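Home | Notebook | Stock | Contacts | Log in
Print this page | E-mail this page

Workshop notebook, Pomeo bench
7/25/21

Foam shape board, green, second cut. The first one from January was binned after the cross tore at an inside corner.

Same sheet foam as before, from Popescu. Laid out the four holes again: cross at the top, octagon left, square right, circle below. Kept the spacing from the old drawing. New blade for the cross and the square, and it made a difference on the inside corners. Circle was done in 2 passes and I'm happy enough with it. The octagon took longest, mostly marking out.

Board goes flat on the table with its top left corner up against the orange pieces, tape stays down where it is. Please don't peel the tape when you wipe the table. If you have to move the board, put it back to the same corner.

Red cube against the square hole: 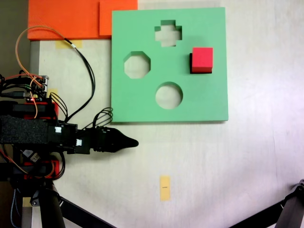 Azra Hodžić thinks the square is still too tight for a foam cube and would open it up by a hair on each side, as foam grips foam and a snug hole will chew the edges of the block long before the board wears out. She'd leave the circle alone.

I'd rather sand the cube. It's easier to make another cube than another board, and the Ukell people want the board to match the drawing. Will try fine paper on one spare block first and write down how it goes. If that leaves the faces fuzzy then we do it Azra's way.

Still to cut: a cross, an octagon and a cylinder to go with the rest. Colours not settled. Avville has offcuts in blue, order no. 2173, but check the thickness before anyone pays for them. 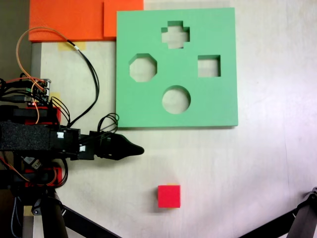 For the cylinder I want to try the hole saw with the pilot bit taken out and a scrap board clamped on top as a guide. Willy Declercq did it like that on the old set and the sides came out straight. Knife work on a round block always ends up leaning.

Offcuts from this board are in bin 61. Keep anything bigger than a palm, the rest can go. The blade is spent, don't put it back in the knife.

Open: sand or recut the square. Ask Ukell if they want a spare board. Glue for the orange pieces is nearly finished, add to the list.

Contact: bench phone ext. 222 | Copyright Pomeo | Back to top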